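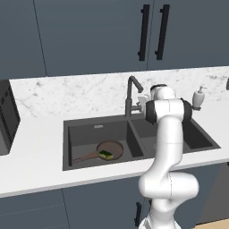 Home | Forums | Kitchen & Chores | Log in

Can an arm wash a pan yet?

tlyons
My sister wants a countertop arm for the dishes. Jirero has a sim demo where you pick the chore, and I gave it the frying pan with the sponge left in it. Has anyone here seen one scrub a real pan clean?

nazgalli
Not clean. We ran a Jaltard arm at the shop for 18 months, wiping trays. Flat trays were fine. Anything with baked-on grease came back to me.

rehema_r
Sim water isn't water and sim grease isn't grease. I wouldn't read much into it.

KatiaS
Disagree. Ours practiced 1,000 grasps in sim before it touched a real sponge, and it picks up sponges fine now. Scrubbing pressure is the hard part.

nazgalli
Picking up a sponge is not washing a pan.

KatiaS
Never said it was. It's a step. A long handle sitting corner to corner in the basin is awkward to grab too, and that part you can learn in sim.

tlyons
How long does yours take per pan?

KatiaS
Two pans in 60 minutes on Tuesday. I redid one by hand.

rehema_r
So buy her a dishwasher.

tlyons
She has one. It won't take the pan.

Contact us | Copyright Tirkby Forums | Back to top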